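3.2 Garment intake and sorting at the Okitz depot

Donated clothing reaches the Okitz depot in sealed bags, mostly from the street containers in Brirneck and Destholm.
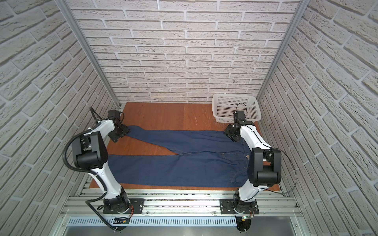
Figure 4. Dark blue denim jeans laid flat on a wooden board.

Bags are weighed on arrival and opened the same morning. Over the study period we logged 2,530 garments, all of them adult sizes. Children's clothing goes to a separate line run by Janevski and was left out of the sample.

Each garment was assigned to one of 9 categories based on the list in Section 2. Denim was kept apart from other trousers. It is heavier, it sells at a different price, and the recycling mills will only take it with the zippers and rivets removed. Items with no fiber label were sorted by feel and marked as unconfirmed.

Condition was graded on a four-point scale by two sorters working separately. They gave the same grade to 97 percent of the garments. Most of the remaining cases were knitwear, where one sorter counted light pilling as wear and the other did not. These were settled by a third sorter, whose grade was final.

Garments in the top two grades were sent to the shop in Destholm and priced by category. Anything unsold after 46 days came back to Okitz and was baled with the lower grades. We recorded the return date but did not grade returned items a second time, so damage from handling in the shop is missing from our data.

Sorting time was taken from the shift sheets. The October sheets list bags and not single garments, and for that month we divided the total time by the number of garments logged. Section 4.1 gives the results with and without October.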